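On the proper keeping of computer parts

Every organisation that looks after its own computers comes, sooner or later, to own a drawer. Into it go the processors taken out of retired machines, the memory strips left over from an upgrade, two or three fans and a bag of screws that fit nothing. At Sallbridge the drawer was in the second-floor store, and until June it was opened mainly by people looking for batteries.

It is the view of this column that the drawer should go, and that a fixed place for each part should take over from it. The proposal is modest in cost. It does, however, ask for a change in how small components are regarded once they are no longer inside a working machine.

A processor is a dense and rather handsome object, and its metal lid gives it an air of toughness which its underside does not deserve. Memory is no better served by a drawer. Its contacts run along one exposed edge, and that edge is the first thing to meet whatever else has been thrown in. Parts stored in this way are seldom broken outright. They become doubtful, and a doubtful part is in some respects worse than a broken one, as it will be fitted, suspected, removed and put back.

The stock list drawn up by Fiachra Carroll for the Liltley and Fernthorpe offices ran to 78 items. Beside a good many of them the only entry under condition was a question mark. Institutions which would never keep their keys in a heap have been content to keep their hardware in one.

The better arrangement is a shaped panel, with a recess cut for the chip and a groove for the strip. A recess has the merit of being full or empty, and anyone passing can tell which. It also teaches the hand. A part has to be turned the right way and lowered squarely, and the person doing so must look at it for a moment - a moment in which a bent corner or a dirty surface may be noticed. The same habit of attention is needed later, when the part goes back into a board.

There are fair objections. Panels take up more room than a drawer, and a pocket made for one size of processor will not suit the next. Both points argue for buying fewer shapes and clearing out old stock more often, which the offices ought to be doing in any case.

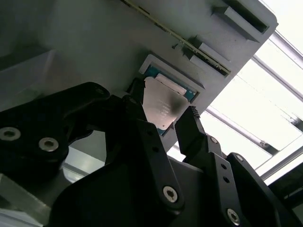
Úna Ó Flaithearta has written to disagree: I kept the spares at Cronin for years and never lost one in a drawer, provided each was in its own labelled bag. A bag can be dated and posted to another office. A panel can do neither, and when the sockets change you are left with a very tidy piece of scrap.

The point about posting is accepted, and parts that travel between offices should continue to be bagged. For those that stay in one building, the recommendation stands. Shelf space has been set aside in the Sallbridge store, and staff holding loose processors or memory at their desks are asked to bring them there, with a note of the machine each came from where this is known.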